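Pikthorpe Soft Goods Pack: README

Recordings of household cloth being handled at home with the Gravura hand-held gripper, plus the tools to load them. If you have bought the Gravura kit, the pack comes with it and you can start training the same afternoon. If you're still deciding on the kit, read on, this file tries to be fair about what you get.

We love this gripper. It's light enough to carry from room to room, the two-finger linkage closes evenly, and the soft blue pads hold thin knits better than anything we had tried before. More than that, it gets you out of the lab! Most cloth data we had worked with came from one table with one T-shirt on it, and policies trained on it fell apart as soon as they met a real bedroom.

What's in the pack

2,057 episodes recorded, 1,752 kept after review. The rest were dropped for lost tracking or a covered lens, and their IDs are listed in dropped.txt so the numbering makes sense. Each kept episode has:
- wide-angle video from the camera on the tool
- tool pose for every video frame
- finger opening
- a one-line task note (for instance "fold pants, legs together")

Tasks are folding, flattening, picking up from a pile, and draping over furniture. Clothes were laid out on whatever was there: beds, couches, chair backs, a few floors. Dark knits on bright bedding turned out to be a lovely starting point for segmentation, and we suggest you begin with the pants folder if you're new to cloth.
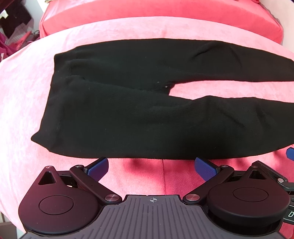

Fig. 1. Black knit pants on a pink blanket, gripper open.

The wide lens bends straight lines a lot near the borders. Calibration files are in calib/, one per tool, and the loader applies them if you pass undistort=True. It's off by default, as we got better results training on the raw view.

Getting started

Unzip the pack, install the Nondora loader from the wheel in tools/, and run the check script. It opens 100 episodes at random and prints anything odd. Ours took under a minute on an ordinary laptop. Then try the notebook called first_fold, which plays an episode with the finger opening plotted underneath. It's a small thing but a really good way to get a feel for how people time a grasp.

Towels and other thick stuff

Thick, fuzzy cloth is where the kit gets interesting. A towel fills the view when you come in close, and for a second or two the model has very little to go on except texture and the pads. We kept those episodes in. Filter on close_view if you don't want them, but please try training with them first, because our draping policy improved a good deal once they were included.
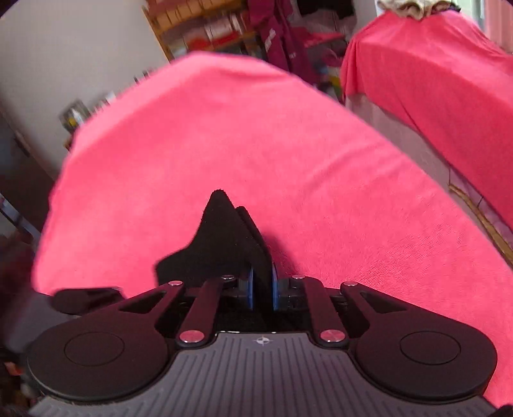
Fig. 2. Close in on a draped pink towel, with a second one hanging behind.

Backgrounds are left as they were: shelves, piled clothes, windows. Exposure shifts when a bright window comes into view and we have not corrected for it.

Known problems

- Black cloth against the black fingers confuses the stock mask model. Ursu, the optional labeling add-on, does better, though it still loses the fingertip now and then.
- Finger opening drifts slightly over a long session. Re-zero every 5 episodes if you record your own. The first batch was made before we learned this and is marked drift=1.
- Very thin fabric (silk, tights) is hardly covered. Don't expect much there yet.
- The charging door on the tool is fiddly and the manual shows it upside down.
- Task notes are in English only.

Would we buy the kit again?

Yes, gladly. The loader could use better error messages and the carry case is too small for the spare pads, but recording is quick and it's fun, which matters a lot on your fortieth towel. If you only need rigid objects, a cheaper gripper will do fine.

Adding your own recordings

Put new episodes in user/ with the same folder layout and rerun the check script. Anything it flags in red will be skipped at training time; yellow is only a warning. Pads wear faster on toweling than on knits, so look them over before a long Wednesday of bath linens. The next update is planned for December and adds socks.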